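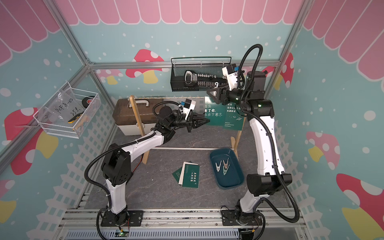
Print | E-mail
Reading time: 1 min

11 September 2019

Card hanging by remote control, both arms, Ladham cell. Task: take a card off the stack, stand it behind the rod, then pick a clothespin out of the tub. Logged 29 runs, dropped 3 where the left gripper closed early. Clothespins are still the slow part. They bunch up in the basin and the fingertips catch two.

Tomorrow: slow the left wrist, try the Stikon pads, copy the logs to Reltavier. Leave the rod height alone until then.

Print | E-mail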